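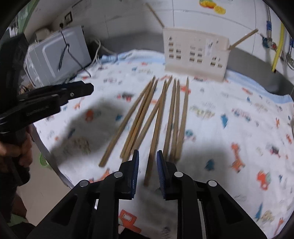
4.2 Slender parts: rules for hand-held gripper work

Chopsticks on a printed cloth are the standard task for this unit. Thicker ends face the operator, points face the holder.

Rule 1. Grasp one stick at a time. Where sticks cross, take the top one first.

Rule 2. Close the pads on the shaft, clear of the taper. A grip on the point lets the stick rotate.

Rule 3. With two grippers, one moves and the other waits - never both over the same stick.

Rule 4. Check the pivot screws before each block of 17 trials. Record any play in the Govard log.

Rule 5. Keep cords and hoses outside the reach of both arms.

A drop counts as a failed trial, even if the stick lands in the holder. Each pair submits 63 trials.

Reading for April: Echeverría, handout 3, sections on pad wear and regrasping.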